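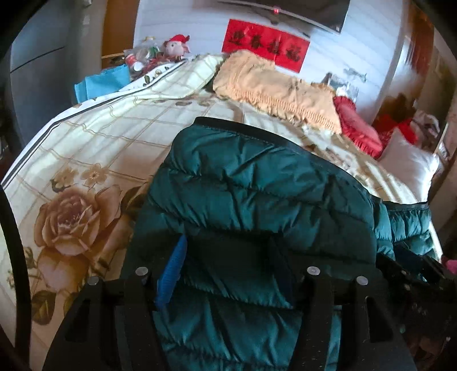
4. Where the winter coat spends the summer

August
By Vilgot Vik
Print this article | E-mail this article

The earlier sections treated the winter coat as something that is bought, worn and given away. Between these moments there is a long period when the coat is only kept. In Fukar and in Darnov this period lasts for more than half of the year, and the households we studied had very different ways to deal with it. We call it the resting season. The term comes from our respondents, who used it in the first interviews before we had any word of our own.

4.1 Material

We sent a postal questionnaire to 3000 addresses in the two towns. From the answers we chose 61 households for interviews at home, in such a way that flats without a cellar or attic were well represented. Every household was visited twice, first when the heavy clothes were put away and again when they were taken out. The questions were the same on both visits, but on the second one the people often corrected what they had told us before. A woman in Darnov had said that all coats went to the attic in May. In the autumn she remembered that her own had stayed on the hook by the door for the whole summer, under the raincoats.

4.2 The bed as a working surface

We had expected to write mostly about wardrobes and boxes. The interviews led us to the bed. In the flats of Fukar the kitchen table is often too small for a coat, and the floor is considered unsuitable even when it has just been washed. The bed is therefore the place where coats are laid out, where pockets are emptied, and where it is decided what will be kept for another year. Several respondents spoke of "the bed day", meaning the day in spring when every heavy garment in the home passes over the bed in the main bedroom. 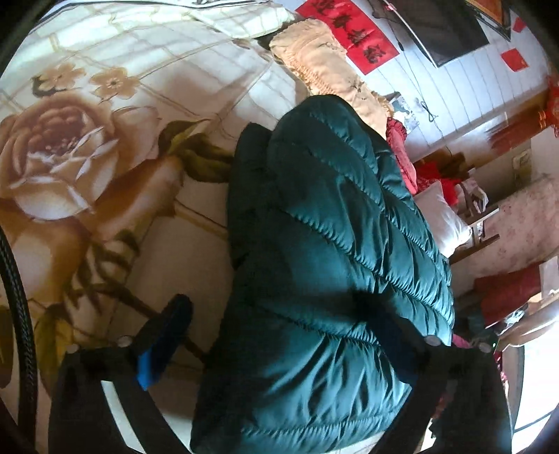
The bed day has a fixed end, as somebody must sleep there in the evening. This matters more than we thought at first. Garments about which no decision had been made by nightfall were moved to a chair, and from the chair they went back to the wardrobe without being cleaned. Respondents described this as a small defeat. One man, who had worked many years at the El Fassi dry cleaner's, put it in this way: "The chair is where a coat goes when you are tired of it."

Padded coats raise a question of their own, because they take much room. Opinion was divided about pressing them flat. Older respondents were nearly all against it and believed that the filling would never rise again. Younger ones had bought the Udton storage bag, from which the air is pushed out by hand, and were mostly satisfied, though some of them used it for bedding and not for clothes. We did not test either belief. For our purpose it is enough that the beliefs decide which garments are kept: a coat that may not be pressed needs a shelf, and a household with no free shelf is more ready to part with it (see also Section 3).

Wool was discussed in another tone. There the fear was moths, and the remedies were handed down from parents – cedar, newspaper, a piece of soap in the sleeve. For quilted garments with a smooth shell, such as the one in Figure 1, no inherited remedies were mentioned at all, and people looked for advice among colleagues and neighbours.

Figure 1. Quilted jacket, dark teal, laid on a bed.

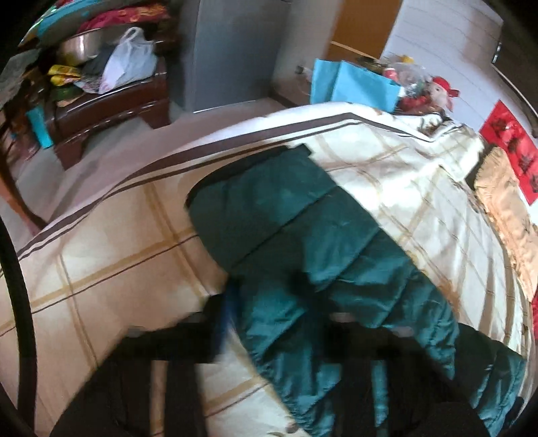
4.3 Who decides

In most homes one person carried out the work of the bed day, but the decisions were shared out in a less simple manner. Children's coats were judged by size, and this was seldom disputed. The coats of adults were a more delicate matter. Respondents in both towns told us that they would not give away a partner's coat without asking, and that asking usually meant keeping it. In Darnov the question was sometimes left open on purpose until the first cold Tuesday market, where used coats can be sold, and by then the owner was often wearing the coat again.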